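Search stories, authors, issues

Filed under: Short Fiction / Machines & Work

Last updated: September

OPEN HOUSE AT FLURUM

My sister had signed us up for the two o'clock visit and then couldn't come, so I drove out to Mistthorpe alone and parked behind the old dye works. The sign for the dye works was still up. The sign for Flurum was a sheet of paper taped inside the door.

A woman at a folding table gave me a sticker with the number 2155 on it and told me to keep it on. I asked if there had been that many visitors. She said the numbers carried over from the other sites, and that mine was the group by the radiator.

We were a small group. A couple in matching rain jackets, a boy with his grandfather, a man who wrote things down. Our guide had a cold. He took us up the back stairs and into a room with chairs facing a screen.

"Everything you'll see is in simulation," he said. "The arms, the room, what they pick up. We do it here first, and some of it only here."

The man who wrote things down asked what it was called. The guide said the system was Filum and the room was Lü. He spelled that one for him. The first person to build a room had named it, he said, and had since moved away, and the name was in too many places to change.

The boy wanted to know if the robots knew it wasn't real.

"They know what the joints are doing," the guide said, and blew his nose. Then he turned the lights down and started it.
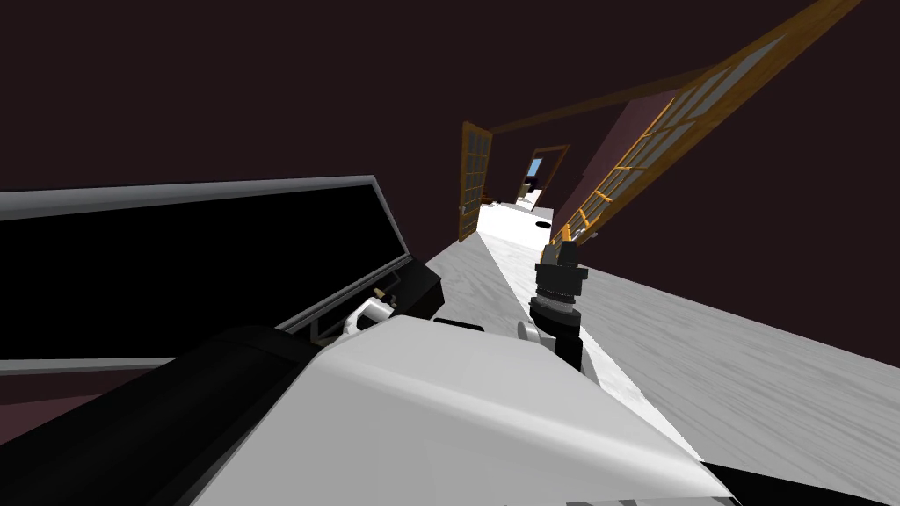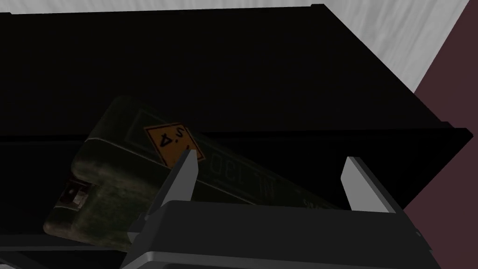
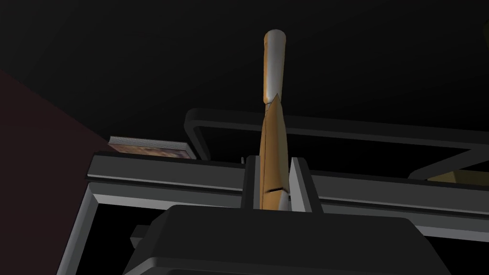 Vol. 2, p. 27

It was quieter than I had expected. There was no sound at all, in fact, and I kept waiting for a motor. The guide talked over it for a while and then stopped.

I had worked for years in the stockroom of a hardware supplier, and what I looked at was the doors. Wooden doors with small panes, one of them standing open, and past it another doorway and a brighter room. I asked what was in there.

"Where?"

"Through the door. At the end of the long table."

He looked at the screen as if he hadn't been asked this before. "It's another room," he said. "The arms don't go in there."

The couple in rain jackets were worried about the green box, the one with the orange label. The woman said it looked like the one her father kept fishing weights in, and the man said her father's never had a label like that. The guide said there was nothing in it. It had a shape and a weight, and that was all it had.

"And the tall thing?" said the grandfather. "With the tan bottom. Is that a knife?"

"What do you think it is?"

"I asked you."

The guide checked a list on his clipboard. It took him a while. "Item 2786," he said. "That's all I have." The grandfather seemed satisfied with this. He told the boy it was a knife, or else a candle, and the boy said it was a rocket.

I thought about the stockroom. We'd had a shelf for things that had lost their tags, and when it was slow I used to take them down and hold them and try to work out what they were for. I was right more often than not. I never told my sister about that shelf - it didn't seem like something you told a person.

The lights came up. There was coffee downstairs, the guide said, and a form if we cared to fill it out. The others went ahead. I stayed to zip my coat, and he reached over to shut off the screen, then left it on.

"I could ask them," he said. "About the other room. Somebody must have put something in there."

I told him not to go to any trouble.

"No," he said. "I'd like to know now."

I peeled the sticker off in the car and put it on the dashboard. My sister called while I was still in the lot and asked how it had been. I told her it was a long table and a lot of doors, and that they had given me coffee.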